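Home News Swap Shelf Recipes Back Issues Contact

THE QUAYE STREET PANTRY NEWS

Cubbies are in!!

Quick one this month, printer closes at noon and I still have the crossword to fix.

The old metal racks are gone. Finally. Cor Verstraete took them to the scrap yard Thursday and got $33, straight into the tea fund. In their place, white cubbies, open front, back room smell gone too (mostly). Paid $200 for the lot from Salitz, secondhand, delivery was another 40. Ekow Nartey beat them down on the price and would like everyone to know it.

How it's going to work. Fruit gets its own cubbies, no more bins. In the bins the pears always ended up on the bottom and by the weekend you had soup. One layer only in a cubby please, nothing stacked. Apples and pears NOT together, the apples make everything else ripen too fast. Bananas stay on the hooks by the door where they were.

Labels are coming. Sena Bonsu has the good marker and the nice handwriting so its her job now. Until then use your head, heavy stuff low, soft stuff where you can see it. Cans and jars still go to the Mellix cabinet, don't bring them over here, the boards aren't meant for it.

Wipe down with a damp cloth only. No bleach, it yellows the white. Ekua Appiah has a stack of old dish towels if you need some.

White shelves, fruit in cubbies:

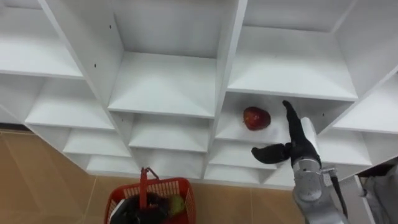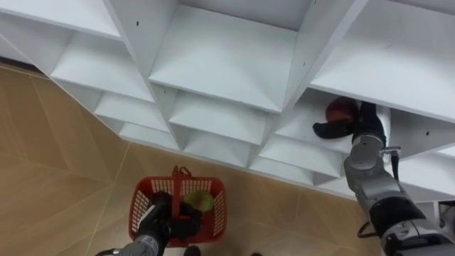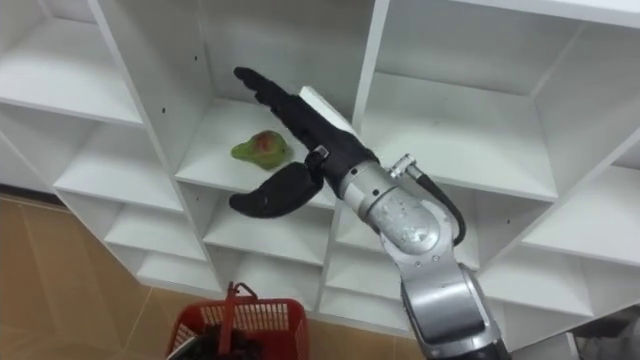

Still need: two more baskets with handles, a step stool that doesn't wobble, and somebody to take the Tuesday early shift, 7 to 9. Obed Arthur did it all of April by himself and his back is not happy. Soft fruit drop-offs before 10 if you can, we can't keep berries overnight. Zucchini, we have enough. Really.

Last month's pick up total was 633 bags, a record i think, will check against the book and print it right next time.

Comments (4)

Ekua A.
Towels are in the blue bag under the sink. Please bring them BACK this time

tomsgarden
does the no zucchini thing include yellow squash

Cor V.
Yes it does Tom.

Marlene
Love the white, so much brighter in there. Can we do a cubby for herbs? I have mint coming out of my ears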